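Category: Home & Interiors / Bath Fixtures / Data cards

Last updated: March

Posted by the Quintela catalog desk, Saturday

# Novari Showroom Fixtures

A plain listing of bath and furniture pieces shown on the Tradbridge sales floor, kept as text records with short notes.

## What is in it

- 2,412 records, one per piece or fitting
- 1,226 of them are bath items: tubs, basins, faucets, hand showers, wastes
- The rest are desks, tables, chairs, counters and storage
- 21 fields per record, most of them optional

`finish` and `mount` are the two fields people filter on most. Color names are ordinary ones (matte black, white, grey), and supplier color names go in `finish_alt`.

## How the records were made

Staff walked the floor with the price book and filled in a form for each piece. Dimetti supplied the first list of part numbers. Some 50 of those did not match anything on the floor and were dropped. If a piece was moved between displays it keeps its old `id` and gets a new `zone`.

## Notes on tubs

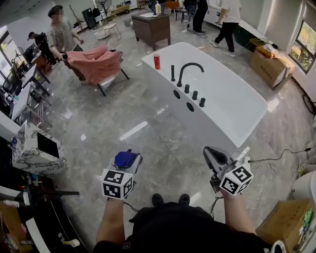 Freestanding tubs get one parent record and a child record for every fitting. Deck-mounted sets took the longest to enter. On the big white rectangular tub the gooseneck faucet, the hand shower and the three black control knobs all sit on the rim, so each has `mount: rim` and points back to the tub. Wall and floor fillers use `mount: wall` and `mount: floor`. Loose bottles and other props are left out.

## Known problems

- `depth_in` is outside depth for older tubs and inside depth for newer ones
- Chairs with covers are listed by the frame color, and the cover goes in `remarks`
- Marble-pattern counters are filed under `pattern`, with `material` blank until checked

## Changes

v3: merged duplicate knobs, fixed units on basins. v2 files still load, but `zone` will be empty.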